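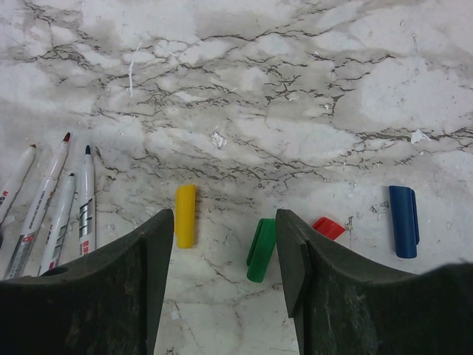
Filed under: Teleoperation > Grippers > Recording demonstrations

Opened by Bríd Ó Néill, May 21, 2019

Dear support, we are teaching the Vaka pair to put caps on markers and then store the markers in the desk organizer. I drive both arms by hand with the two leader handles, and Stirnia records the session. The problem is with the right gripper. When I open my right handle fully, the follower gripper opens only a part, and it does this with a delay. The left side is correct.

With the markers I can live with this. With the caps it is difficult, because they lie close to each other and the fingers push a neighbor away before I have closed on the one that I want.

What I tried already:
- restarted Stirnia and both arms
- exchanged the USB cables of the two handles. The fault stayed with the right gripper.
- calibrated the right handle again, with no change

We have 22 demonstrations until now, and I had to stop five of them in the middle.

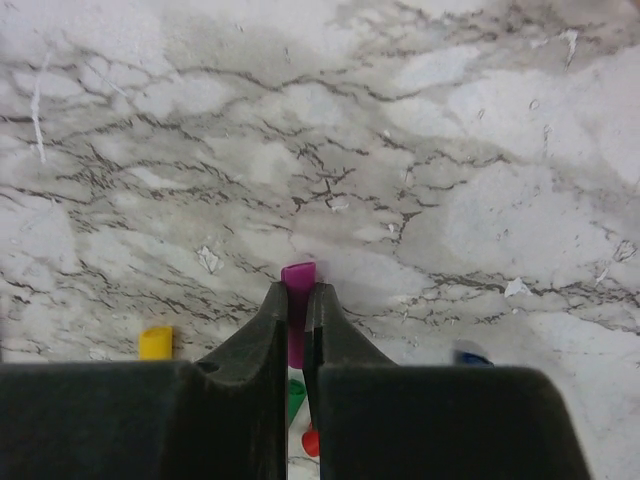 Issue #136

Reply from Enda Dunne:

Thank you for the clear list. Since the fault did not move with the cable, I think the handle is good and the follower has a wrong open limit. Please open the gripper page in Stirnia and read the "open" value for both sides while the handles are fully open. Please also tell me if the smoothing filter is on for the right side. It makes small movements nicer, but it adds delay.

Reply from Bríd Ó Néill:

The values are not the same. The right one is lower, and the filter is on only there. I believe it came with the profile which Pádraig Tully copied from the old station in November. 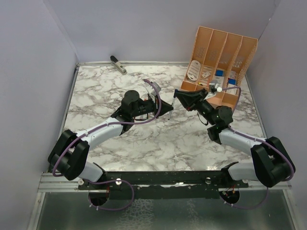
Can I keep the demonstrations that I recorded before the limit is corrected?

Keep the ones where the task was finished, but put them in a separate folder and do not mix them with new ones until you have replayed a few on the arm.

Update from Bríd Ó Néill:

I switched the filter off and copied the open limit from left to right. The delay is gone. The right gripper now follows my hand well — I did the blue marker first, then the green one, slowly.
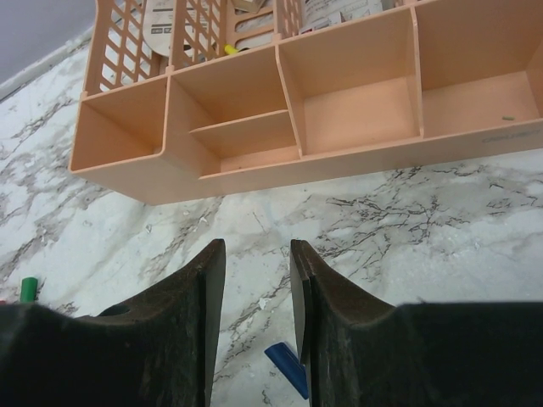
One small thing remains. When I squeeze the handle quickly, the fingers close a little more strongly than before, so I have lowered the grip force by 5 percent for the right side only. I will record a new set with this setting and replay it before I train anything.

Enda, please leave the ticket open until then. If Pádraig has the same profile on the second station, he should check it as well.

Status: waiting for customer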